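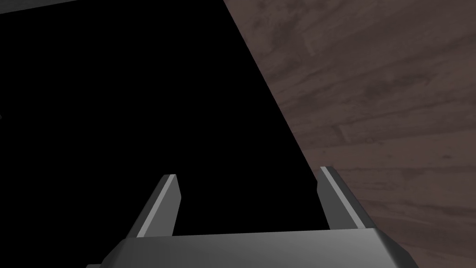
Last changed: June 26, 2018

Struan Innes does not like the word "storage." He prefers to say that his company, Noonan, keeps heat for people until they want it. The heat is kept in crushed rock, inside an insulated tank beside the old dairy in Braltetwood, and it warms 165 homes through a network of buried pipes.

We met in the site office, where he made tea and spoke for a long time about valves.

"Everybody asks me about the rock," he said. "The rock is the easy part. It was in the ground for a very long time and it does not complain. The valves complain."

The principle is simple. When the wind is strong at night and electricity is cheap, heaters bring the rock up to temperature. In the morning, air is blown through it and gives the heat to water. Innes says the tank can carry the network for some four days without charging, if the weather is not too cold. In a hard winter he would not promise it.

I asked him why a gas boiler is still connected. He was not offended by the question. "It is there for bad weeks. I would like to remove it, but I would not like to explain to a family with a small baby why I removed it."

Money is the more difficult subject. The tariff that Noonan pays for night electricity was agreed for two years only, and it must be negotiated again next May. Eimear Doherty, who manages contracts for the company, joined us for this part of the conversation.

"We are a good customer, we take power when other people are sleeping," she said. "But the supplier sees that we have no other place to go, so the price will be a discussion."

She would like the network operator to pay for flexibility as well. At present it pays nothing, and she has written to them twice.

A second tank is planned in Jundbridge, on land behind the Skumitz paper mill. The mill has waste heat in large quantity and at the moment sends it into the air. Innes has walked the route for the pipe several times and still does not know how it will cross the railway.

"Under, I think," he said. "Over is ugly."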